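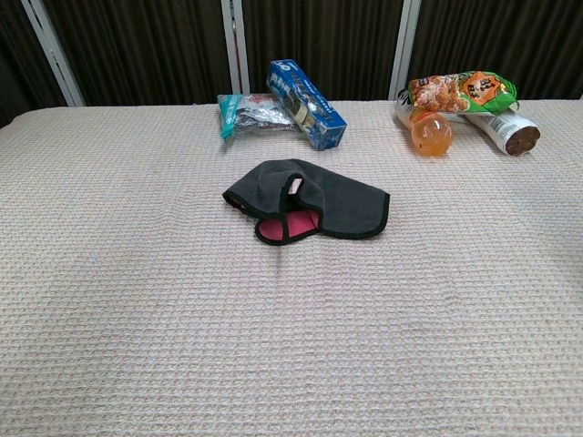 Mixed returns and the manual bench, ten weeks in

The returns hall at Korkberg now has two ways of getting an item from tote to shelf. Rigid, boxed goods go down the Ranholm line, where they are scanned on five sides and sorted by a diverter. Everything else comes to the manual bench, where I work. That means fleece, bottles, snack bags, anything that folds or rolls. The line went live in June and I have kept notes since.

First, the split. Before the line, each of us took whatever tote was next. A tote could hold one boxed item and a pile of clothing, or the reverse, and over a shift the easy ones and the slow ones evened out. Now the easy ones leave before we see them. My own rate used to be 115 items an hour. It is 74 now, and the work is harder. A charcoal fleece with a thin black binding has to be opened out, checked along the edges, turned so the red lining can be inspected, and refolded. A cardboard box needs a look at the corners and a scan.

The target sheet took a while to catch up. For the first weeks it still showed the old number, and everyone on the bench was red every day. The shift lead knew why and said so, but the display over the door did not. It was changed after the software supplier, Losell, added a separate item class for soft goods. The bench target is per class now, which is fairer, though it still treats a pair of socks and a padded jacket as the same thing.

Second, the fabric. The bench tops used to be bare. Small bottles and canisters rolled when you put them down on their sides, and you lost a second or two catching them. We asked for a textured cover and got a beige waffle knit. Things roll less. It also shows lint from dark cloth, so it goes in the wash at the end of the week and a spare goes on. I would recommend it to any bench with the same mix.

Third, the exceptions. The line rejects an item when it can't find a barcode or when the measured outline doesn't match the record. Crinkled plastic packets are the worst for this. The print wraps over a fold, the film reflects, and the packet is never the same shape twice. Cylinders are a close second if the code ends up underneath. Rejects come to us on a side chute. On the worst day in my notes there were 49 before the first break, nearly all of them snack packets from a single customer. Ammann, who make the scan tunnel, have since changed the lighting angle. The chute is quieter, but I don't have enough days yet to put a number on it.

Fourth, the people. No one on our shift was let go. Two positions moved to the line as tenders, clearing jams and swapping totes. The pay is the same grade. The tenders walk more and lift less, and they say the noise is the main drawback. On the bench we stand more. Rotation between the two was promised for the start and is now planned for September 2019, with a half day of training on the lockout procedure before anyone opens a guard.

What I miss is the variety. A boxed item was a short rest for the hands. With those gone I get stiff thumbs by the afternoon, mostly from refolding. I have put in for a folding board, the plain kind used in clothing stores, and for a bench that can be set a little higher. The board has been approved. The bench height is still open with the safety office.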